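How do I stop a painted tabletop from staying tacky?
Nellside Home Help > Paint and Finishes
Posted 25th February by flalbridge_attic

Hello all, and thank you in advance for reading, I do tend to go on. I painted our old dining table in the spare room over the winter, using leftover wall paint, and it looks lovely, but anything I set on it sticks a little. A plate left overnight came up with a faint ring of paint on the bottom! I gave it two coats and no topcoat. Do I have to strip it and start over, or can I seal it as it is?

I was hoping for something bright with lots of angles and color -- pinks and mint and turquoise over white, that sort of thing -- so I'd hate to lose all that taping.
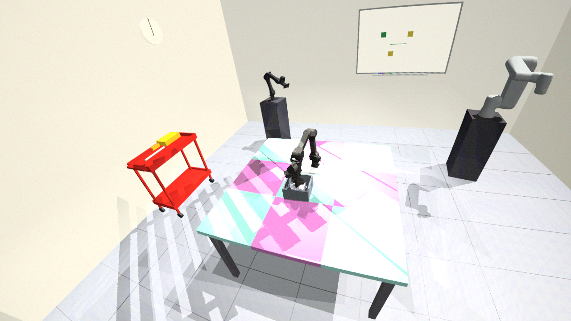 Lahlou
Please don't strip it yet. Wall paint often stays a bit soft, and cool rooms make it slower still. Warm the room up, keep everything off the table for a few weeks, and then press your thumb somewhere out of the way. If it's firm, sand very lightly with 400 grit (oops, I mean 800 if you're nervous about the colors), wipe off the dust, and brush on thin coats of clear water-based poly. Mine took 40 days before I dared to set a lamp on it, and it's been fine ever since.

Jirko
Wax. Works for me.

moss_and_mortar
I'd be careful with wax, dear, as a water-based topcoat won't grip over it if you change your mind later. Lahlou's way is what I'd do -- and try a small patch near a leg first, in case the colors smear.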